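Weich, leicht, unsortiert: Schaumstoffbuchstaben im Alltag

Buchstaben aus Schaumstoff gehören zu den Artikeln, die in Haushalten mit Vorschulkindern fast zwangsläufig anfallen. Sie kommen als Beigabe zu einem Bastelbuch, als Badewannenspielzeug oder als Großpackung. Die Packung von Puvano enthält 300 Teile, das Sortiment von Flemis 774, allerdings einschließlich Ziffern und Satzzeichen. Bergmann bietet einen kleinen Satz mit 137 Buchstaben an, verteilt nach ihrer Häufigkeit im Deutschen. Das E ist darin 15-mal vertreten, das Q einmal.

Das Material ist in der Regel geschlossenzelliger Schaum auf Basis von Ethylen-Vinylacetat, im Handel meist als EVA oder Moosgummi bezeichnet. Streng genommen ist Moosgummi ein anderer Werkstoff, die Bezeichnung hat sich jedoch eingebürgert. EVA-Schaum nimmt kaum Wasser auf, lässt sich stanzen und behält bei normaler Beanspruchung seine Form. Gegen dauerhaften Druck ist er empfindlich. Wer die Buchstaben unter Büchern lagert, findet nach einigen Wochen flache Stellen, die sich nur teilweise zurückbilden.

Die Stanzqualität ist unterschiedlich. An den Innenkanten von A, B und R bleiben bei einfacher Ware oft kleine Stege stehen. Sie lassen sich mit einer Nagelschere entfernen. Bei Kindern unter drei Jahren haben Teile dieser Größe ohnehin nichts auf dem Tisch verloren, ebenso wenig die ausgestanzten Innenflächen, die gern in der Tüte mitgeliefert werden.

Die meisten Familien bewahren den gesamten Bestand in einem Beutel auf. Für das freie Spiel genügt das. Sobald Wörter gelegt werden sollen, wird die Suche nach dem zweiten N zur Hauptbeschäftigung. Ein Fächerkasten mit einem Fach je Buchstabe löst das Problem auf dem Papier, wird in der Praxis aber nach wenigen Tagen nicht mehr gepflegt. Vumimon verkauft einen solchen Kasten mit Klappdeckel. Im Versuch der Redaktion, der im Oktober begann, war er nach zwei Wochen wieder ein Beutel mit Trennwänden.

Besser hat sich das Sortieren auf Tellern bewährt. Man schüttet eine überschaubare Menge auf den Tisch und stellt zwei bis vier flache Teller mit Rand dazu. Jeder Teller erhält eine Regel: nur Vokale, nur eine bestimmte Farbe, nur Buchstaben aus dem eigenen Namen. Der Rand hält die leichten Teile an ihrem Platz, auch wenn ein Ärmel darüberstreift. Tiefe Schüsseln sind weniger geeignet, die Teile stapeln sich darin und werden unlesbar.

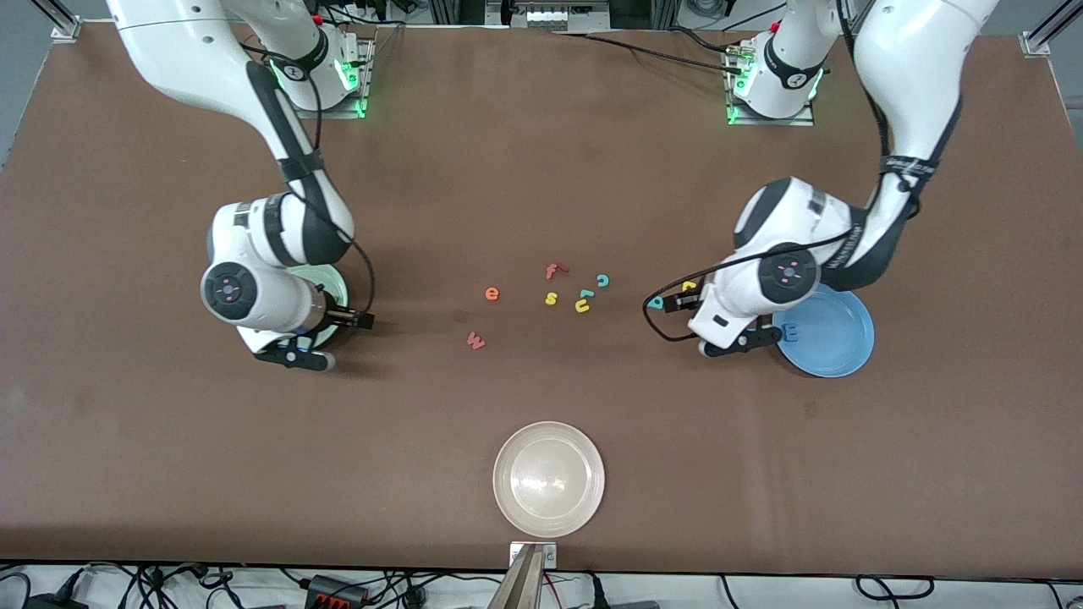

Unterschiedlich farbige Teller erleichtern die Zuordnung nach Farben. Dabei muss die Tellerfarbe nicht exakt der Buchstabenfarbe entsprechen, ein hellblauer Teller nimmt auch kräftiges Blau auf. Schwieriger sind Zwischentöne. Türkis wird von Kindern mal zu Blau, mal zu Grün gelegt, und beides ist vertretbar. Vor Beginn sollte festgelegt werden, welche Lösung gilt.

Für die Menge gilt ein Richtwert von etwa 15 Buchstaben je Durchgang. Darüber sinkt die Sorgfalt merklich. Die spiegelbildlich verwechselbaren Kleinbuchstaben b, d, p und q nimmt man anfangs heraus, da sie sich bei losen Teilen je nach Drehung und Seite nicht eindeutig bestimmen lassen.

Gereinigt wird mit lauwarmem Wasser und etwas Spülmittel, am einfachsten in einem Sieb. Die Spülmaschine scheidet aus. Getrocknet wird nebeneinander auf einem Geschirrtuch, nicht auf der Heizung. Filzstift lässt sich aus hellem Schaum meist nicht mehr entfernen.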